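Two-Arm Whiteboard Writing

By the Tarberg Notes editors
Last revised in April

Two-arm whiteboard writing is a benchmark task in robot learning in which a pair of robot arms picks up a small whiteboard, uncaps a marker and writes a short word on the board while holding it in the air. It was first used at the Plarwood workshop as a side test for a method called Oei, and it has since become the best-known result to come out of that work. The task looks like child's play, and that is a big part of its charm: almost everything that makes handling objects hard for a robot is packed into a few letters.

Background

Robots have drawn and written for decades, and they can do it beautifully. A plotter can sign a name all day long. In most of those systems, though, the paper is fixed and flat, the pen is bolted on, and the path is worked out ahead of time. The whiteboard task drops all three of those comforts. The board is held up by a gripper, the marker is held by another gripper, and neither is in quite the same place from one attempt to the next.

Pressing is where things get interesting. A felt tip needs light, steady contact. Too little and the line skips, too much and the board swings away from the pen, which changes the angle of the surface, which changes the contact again. People solve this without thinking, by feeling the push in both hands. Most low-cost arms have no force sensor at the wrist, so the Oei method has to get the same effect from camera images and joint readings alone.

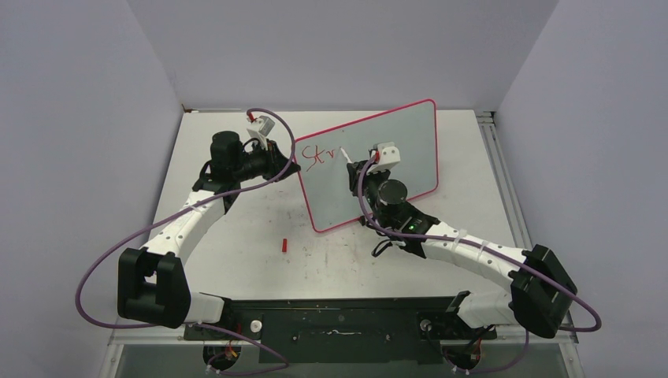 Two arms at work on a red-bordered whiteboard, with the letters "Str" in red.

Method

Oei is a form of imitation learning. A person guides the two arms through the task by remote control, and the camera images and joint positions are saved along the way. A neural network is then trained to predict the next short stretch of motion for both arms together. The first training set held 1158 demonstrations, using a word list of 23 short words.

The key idea, and it is a lovely one, is that the two arms are never treated as a "holder" and a "writer." Earlier attempts at Plarwood trained one network per arm. The writing arm did well until the board moved, and then it kept writing on thin air! With a single network, the arm on the board learned to lean in slightly as a stroke began and ease off as the pen lifted. No one had written a rule for that. It came from the demonstrations, where the operators had been doing it all along.

A second part of the method is known as stroke memory. A network that looks only at the current image can lose its place halfway through a letter, because a half-finished "a" and a half-finished "o" look much alike. Oei keeps a short summary of the last 7 pen movements and feeds it back in at every step. Removing this summary led to repeated letters and, in one often-shown run, a word that never ended - the arm just kept adding loops until the board was full.
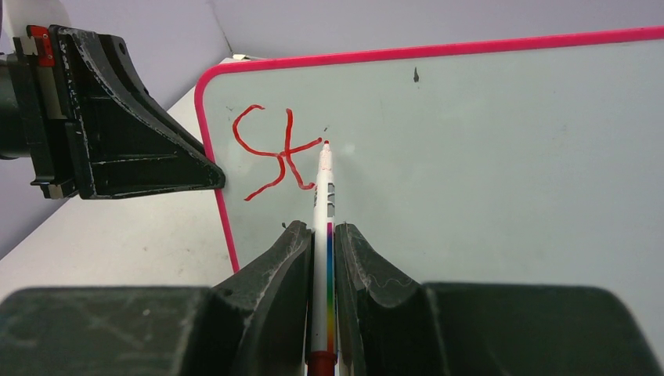 Wrist views matter most in the last inch before contact. A fixed camera sees the whole layout, but the tip of the pen is small in its image and often hidden by a gripper. When the wrist images were turned off in testing, the arms still reached the right area, but the first stroke of each word tended to start too early or miss the surface. Turning off the fixed view instead had a different effect: letters stayed crisp while the line of writing drifted uphill.

Results

The main test used 130 trials, split between words from the training list and new words made from the same letters. Listed words were readable in most trials. New words did worse, as expected, yet many came out well enough that visitors could read them with no hint. The handwriting is loose and wobbly, and it carries traces of the people who gave the demonstrations.

A follow-up at Bruderlow repeated the test with boards of other sizes. Smaller boards proved harder because there was less room to hold them clear of the writing. Half-erased boards, surprisingly, caused little trouble. The group had left old smudges in the training data, and the network seems to have learned to ignore them.

Limits

Erasing is not part of the standard task and remains much harder than writing, since it calls for a broad, even push. Recapping the marker is also scored separately. Long words are still out of reach: errors in spacing build up, and the last letters crowd against the border.

Comments (3)

inkandgears: The bit about the holding arm leaning in is so cool. Is that visible in the joint data or only on video?

mossy_pete: We tried something like this with chalk. Do not try it with chalk.

rowboat: Could you add the word list? I'd like to run the same 23 on our setup.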